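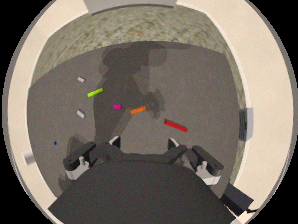

Costbridge Opens the Dralix Simulation Laboratory to Members and Schools

The Costbridge Institute of Applied Automation held its spring open day on 2022-04-14, with demonstrations in the Dralix laboratory and the adjoining lecture room. The Institute welcomed 182 registered visitors over the course of the day, including members, local employers, and students from three high schools. The Director, Leonie Tuhiwai, opened the proceedings and thanked the laboratory staff for keeping their equipment and their project time available to the public.

This year's demonstrations were given over to simulated manipulation. Dralix is the Institute's program for preparing robot gripping tasks in software, and most of the day's sessions used its block table, a virtual work surface on which small colored blocks are laid out within reach of a two-finger gripper. The view is rendered from a wide-angle virtual camera carried on the arm, so that visitors followed the work from close to the robot's own position. Several guests remarked that the curved edges of the picture took a few minutes to get used to. The laboratory has retained the wide lens on purpose, as it keeps both fingers and most of the table in view at once.

Teodor Wilczyńska, who leads the program, began each session with a short talk on how a task is set. A task in Dralix consists of a starting layout, an instruction in ordinary words, and a test for whether the instruction has been carried out. An instruction may be as short as "pick up the red block." The starting layout is changed from one run to the next: blocks are moved and turned, and the set of blocks may itself be changed, so that the control software cannot rely on finding an object where it was before. The Institute's current library holds 84 tasks, and visitors were given a printed list with the more difficult ones marked.

Mr. Wilczyńska then spoke about light and shadow, a subject which drew more questions than any other. In a rendered workspace, the arm and its surroundings can throw broad dark shapes across the table, and a block lying inside such a shape presents quite different color values from the same block in the open. The early Dralix layouts were evenly lit. Software trained on them performed well in simulation and then poorly on the bench, where ceiling lamps and passing staff altered the light continually. Strong shadows are now a regular part of the layouts, and members who attended the 2019 open day will have noticed the difference.

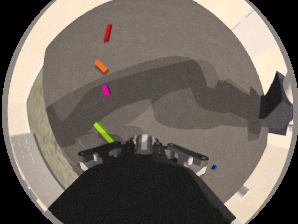 The Dralix block table in simulation, with the gripper fingers open.

Following the talks, visitors were invited to take the controls. Two stations had been prepared, each with a hand controller and a screen, and Ataahua Prendergast and Hemi Rewi of the laboratory staff were on hand to assist. Each turn was limited to 3 minutes. Guests were asked to close the fingers on a block of their choice, lift it clear of the surface, and set it down again. The longer blocks were the popular choice. The small blue one was attempted mainly by the students, who were also the most willing to try again, and a line formed at the second station that did not clear until the afternoon talk was called.

Ms. Prendergast explained to each group why the small block is a harder matter than its size suggests. A long bar gives the operator some freedom as to where along its length the fingers close, although the fingers must still be turned to suit its angle. A very small cube allows little error in any direction, and from a wide-angle view near the edge of the table the distance is easily misjudged. The same difficulty faces the software, and small objects accordingly have a section of their own in the task library.

Questions from the floor were numerous. One employer asked whether time spent in simulation could replace trials on real equipment. Mr. Wilczyńska replied that it could not, and that the Institute does not advise its partners to plan on that basis. Contact between a finger pad and an object is still modeled only approximately, and a grip that holds on the screen may slip on the bench. The value of the simulator lies in the runs that need never reach the bench: a poor approach angle or a badly worded instruction can be found and corrected at a desk, without tying up an arm that another group has booked.

A teacher asked about the simple shapes. Mr. Rewi answered that plain blocks make a failure easy to read. When a gripper misses a block, the laboratory can usually establish whether the fault was in seeing, in reaching, or in closing the fingers. With a more complicated object the three are harder to separate. Household and packing items are to be added to Dralix in stages, beginning with cartons, and a first set is in preparation with the assistance of Sisham, the Institute's partner in warehouse handling.

The afternoon talk was given by Lindsay Ashby of Sisham in the Ó Briain Room, which seats 80 and was full. Ms. Ashby described her firm's experience in moving a carton-sorting task from simulation to a working line. She spoke frankly about the delays, most of which arose from matters outside the robot itself -- labels applied at the wrong height, a conveyor that ran slightly faster than its stated speed, and a change of carton supplier partway through the trial. She encouraged members who are considering similar work to measure their own sites carefully before any modeling begins, and to repeat the measurements later. A copy of her slides may be requested from the Institute office.

The Institute regrets that the afternoon laboratory tour was oversubscribed and that a number of visitors could not be admitted. Those who left their names at the front desk will be offered places on a further tour before registration is opened more widely. School groups should apply in writing, giving the number of students and the name of the accompanying teacher. The tour includes one flight of stairs; visitors who require the elevator are asked to mention this when they book.

Members who wish to propose a task for the Dralix library may obtain the form from Ms. Prendergast. Proposals should state the objects to be used, the instruction as it would be given to an operator, and the condition under which the task is to be counted as complete. Drawings are helpful but not required. Proposals received by the end of April will be considered for the next revision of the library, and all members who submit one will receive a written reply.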